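Stostum ridge and back, the long way

Quick one before work, will tidy this up later. Probably won't.
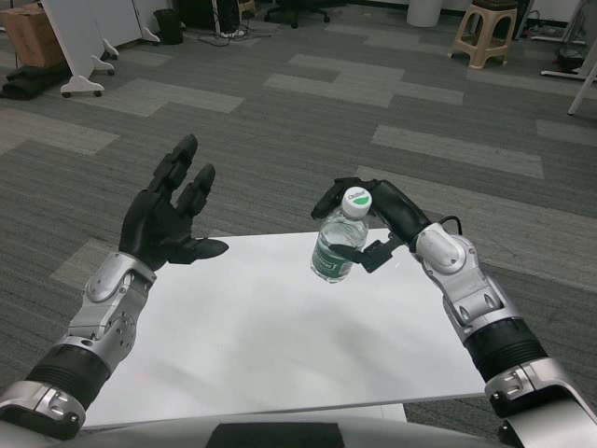

So. The ridge walk from Stostum. I've been meaning to do the whole thing end to end for years and kept doing the short version, park at the church, up to the cairn, back down for pie. Thursday I had off and the forecast was dry, so I did the lot. Seven hours with stops. Feet still complaining.

Getting there first because people always ask. There is a bus but it runs twice a day and the second one leaves before any sane person is off the hill. I drove. The lot at the trailhead holds maybe a dozen cars and was half full at 7:30. Bring coins, the machine doesn't take cards and there's no signal to pay by phone. I had no coins. Walked back to the gas station, bought gum, walked back. Good start.

The path goes up behind the old Prutex works. If you haven't been out this way, Prutex made rope and twine until my parents' time and the place has been shut ever since. Long brick sheds, saplings growing out of the gutters. There's talk of apartments every few years. The trail squeezes between the back wall and the creek and it's muddy there even in a dry spell, so don't wear the nice shoes. Blackberries all down the fence though. Ate too many.

Then steep. Really steep. 897 feet of climbing in the first stretch according to the sign at the bottom, and the sign doesn't mention that most of it is loose shale. Poles help. I left mine in the trunk.

You come out of the trees all at once and the wind hits. Everything up there leans east. The hawthorns look like they've been combed. I'd forgotten how far you can see, the whole valley on one side with the river looping around, and on the other side just moor, brown and purple and more brown, not one house. For a place less than an hour from the highway it feels very far away. I think it's because there's no road along the bottom on that side, the only one stops at a farm and turns into a track and then into a bog.

First cairn, sandwich number one. Egg. Sat on the wrong side of the stones and had to move.

Past the cairn was all new to me. The map makes it look flat. It isn't, it goes up and down in these annoying little notches, each one with a stream at the bottom and a plank over it. One plank was missing, so wet sock from there on. Note to the county if anyone reads this: third notch after the cairn, the plank is about fifty yards downstream in the reeds.

The high point is Bodnár Rocks. Named after a shepherd, or a surveyor, depending which leaflet you pick up. The one from the library says shepherd, and says he slept up there every summer in a stone hut, and you can still see the footings if you poke around on the sheltered side. I poked around. There's a square of stones with nettles in it, could be a hut, could be a sheepfold. I'm going with hut.

The rocks themselves are great. Big gray slabs stacked up like somebody meant to come back for them. Easy scramble on the south side, hands needed in one spot only. There's a brass plate on top with the hieght on it, 3661 feet, and arrows pointing to things you can't see because of haze. Somebody has scratched their initials over the arrow for the coast. I stayed up there a good half hour. Saw two ravens and a kestrel and one other walker, a long way off, going the other direction. We waved. That was all my conversation for the day.

Sandwich number two. Also egg.

OK the way down. This is where I went wrong and where you might too so pay attention. The leaflet says follow the wall. There are two walls. The first one you come to goes off to the left and looks very convincing, with a nice worn path beside it, and I'm pretty sure the path is just sheep and people like me. It ends at a locked gate over a drop. You want the second wall, another 200 yards along, lower and mostly fallen down. Cost me forty minutes and some bad language.

After that it's lovely. Best part of the day really. The path slants down across the hillside through bracken, then oaks, proper old twisty ones covered in moss, then you're suddenly by water again and there's a ford with stepping stones. Took my shoes off and sat with my feet in it. Freezing. Wonderful. Would of stayed longer but the light was going a bit yellow and I still had the valley road to do.

The valley road, hm. Three miles of it back to the car. It's not busy but there's no sidewalk and the bends are blind. If you've got two cars leave one at the Skilteo end, there's a pull-off by the bridge. Skilteo is tiny, one street and a chapel and a store with weird hours (open when I passed! ice cream! they only had lime). The lady in there told me the store used to be the post office and before that the toll house, and you can still see the slot in the wall where they took the money. I went around and looked. It's a slot.

Nice bench outside, facing the hill, so you can see the whole ridge you just walked. Looks like nothing from there. A bump.

Things I'd do different. Coins. Poles. Spare socks. Start earlier in the fall, I wouldn't want to be hunting for that second wall at dusk. And I'd go the other way around, Skilteo first, so the road part is over while your legs are fresh and the pie is at the end where it belongs.

Pie place was closed by the time I got back to Stostum btw. Closes at 4. The sign on the door says 5 but it closes at 4. Had the gum.

Dogs: fine on most of it but there are sheep everywhere up top and a couple of stiles with no gap, so you'd be lifting. Kids: older ones yes, up to the cairn and back for the little ones. Water: I carried two liters and finished it at the ford. Bathrooms: none after the parking lot, and the one in the parking lot I'd call optional.

Somebody asked in the comments last time if the lower loop through the reservoir woods is open again. Half open. The dam end is still fenced off, you can get in from the mill side and as far as the picnic tables, then you have to turn around. I'll try it in January when the leaves are down and the path is easier to find.

Right, late now. Socks are still on the radiator.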